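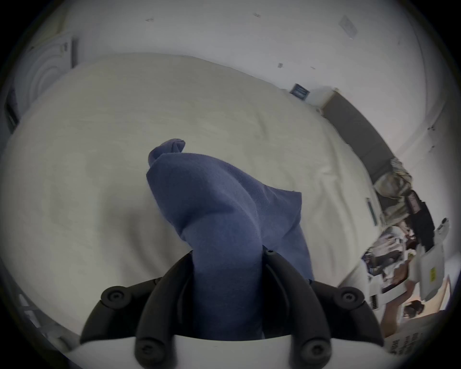 Can a machine fold a load of laundry at home yet?

Flurnero
Homeowner forum member, posted Tuesday

I keep reading that robots can do household chores now. I don't care about vacuuming, that part is solved in my house. I mean taking T-shirts out of a pile, folding them and stacking them. Is there anything that does this unattended, or is it still lab work?

Gotero
Mostly lab work. Folding one shirt that starts flat on a clear table has been done many times. Starting from a crumpled pile is a different job. The machine has to find a hem or a collar it can't see, pick up one layer of cloth instead of two, and recover when it guesses wrong. Rigid parts keep their shape when you grab them. Cloth takes a new shape with every grab, so a stored motion is of little use.

Speed is the other problem. I timed a two-arm setup at work last October. It took 162 seconds for one T-shirt, and it dropped the second one. A batch of 60 shirts took most of a day with a person standing by to clear faults. By hand I do a shirt in less time than the arm spends looking for a corner.

Two-finger grippers are fine for thick fabric. Thin jersey slips or bunches. Softer finger pads help some.

Cisternas
no. buy a folding board

Gavilel
Shop-floor view, since the same arms get sold for both. We run one on boxed parts and it made 469 picks last shift with no stops. We tried it on shop rags out of a bin and gave up after 300 attempts. It often came up with two rags or none. Same arm, same gripper.

If you want to spend money now, a washer-dryer combo removes the transfer step and works today. For folding I would wait. When you see a demo, check whether the video is sped up and whether the shirt was laid out flat before it starts.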